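Trollivell Cup

The Trollivell Cup is an annual student robotics competition in which teams program a simulated two-armed robot to tidy a simulated kitchen. It is organized by the engineering club of Katine College and has been held every February since the club lost the use of its workshop to the ceramics department. The cup itself is a soup tureen with one handle. The other handle came off at the first award ceremony and is kept inside.

History

The competition grew out of an evening class taught by Tarmo Dzene, who had planned to have his students build a real arm from a kit. The kit was delivered without motors. Dzene wrote to the supplier, received a second box of brackets, and moved the class to software for the rest of the term. By spring the students had a working simulator, a robot model with two arms, and a long list of things the robot could knock over.

The first cup was an internal affair between two halves of the same class. Both halves claimed victory, and the written rules date from the following week. Teams from the Grīnberga technical school were admitted the next year and have complained about the rules ever since, with some success. The rule book now runs to 35 pages, of which the longest section concerns the definition of "on the shelf."

Format

A team may have up to six members. Each run lasts 60 seconds of simulated time, which on the club's older computers can take most of a lunch break. The robot begins in a kitchen whose layout is withheld until the morning of the event. It must pick up listed items, move them to listed places, and finish with both arms clear of the furniture.

Points are awarded for each item delivered and deducted for each item dropped, crushed or sent through the floor. The last of these was once a common outcome. Items that leave the kitchen by passing through a wall are scored as dropped, following an appeal by a Grīnberga team that wished to have them scored as delivered to the next room.

There are two divisions. In the open division, students write a program and then sit on their hands while it runs. In the piloted division, one member steers the arms with a pair of handheld controllers and sees only what the robot's virtual camera sees. The open division is considered more prestigious. The piloted division has an audience.

Scoring disputes

The highest total on record is 1760 points, set by a team called Dristach in the open division. The result stood for nearly a year before Darius Voicu, then a second-year student on a rival team, noticed that the simulator had counted one saucepan every time it bounced. The record was kept, on the grounds that the trophy had already been engraved, and bouncing was dealt with in a new appendix. Voicu was put in charge of the scoring code, a post he had not applied for.

The robot model

All teams use the same robot, known in the rule book as the Standard Robot and elsewhere by a range of names. Its joint limits and grip strength are fixed. Teams may move the virtual camera within a small box near the top of the body, and most of the first month of preparation is spent arguing about where in the box to put it.
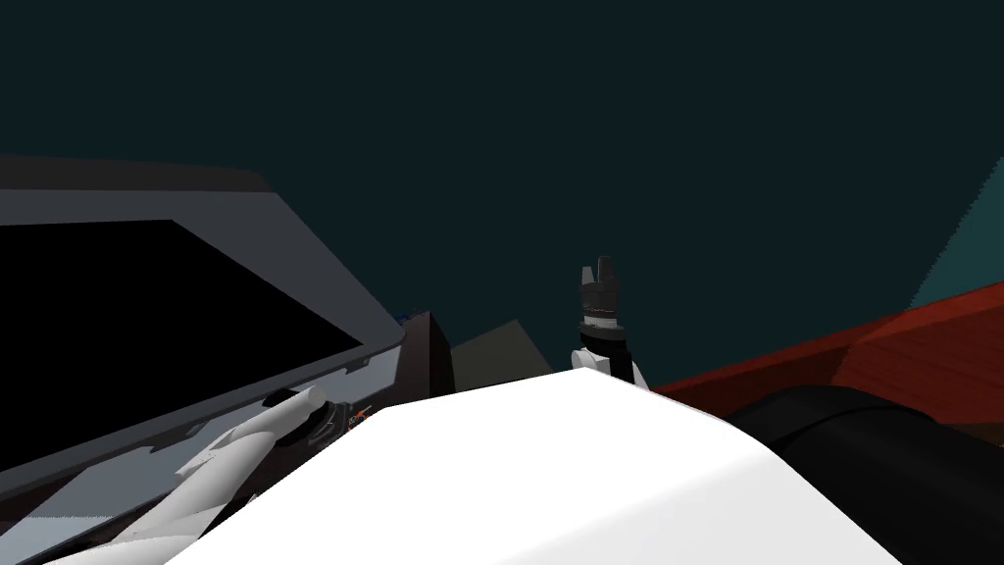

Camera placement is the subject most often raised at the club's help sessions. A high position gives a good view of the counter and a poor one of anything close to the body. A low position is popular with beginners, who soon learn how much of a robot's field of view can be taken up by robot. A white housing fills the bottom center of the view, and the gripper behind it shows little more than two short gray fingers and the block they are mounted on, with a pair of boxes standing to the left. Experienced pilots learn to steer by the fingertips and trust that the rest of the arm is attached. Open-division teams usually have their program lift the arm and look again, a maneuver that costs two seconds and is named in the rule book as "the Shrug."

Current status

A revised rule book took effect on July 1, 2022. It shortened the appeal period, lengthened the appeal form, and allowed teams to rename their robot once per season. The kit in Dzene's office still has no motors.

See also

Katine College Engineering Club
Grīnberga Appeal
List of student robotics competitions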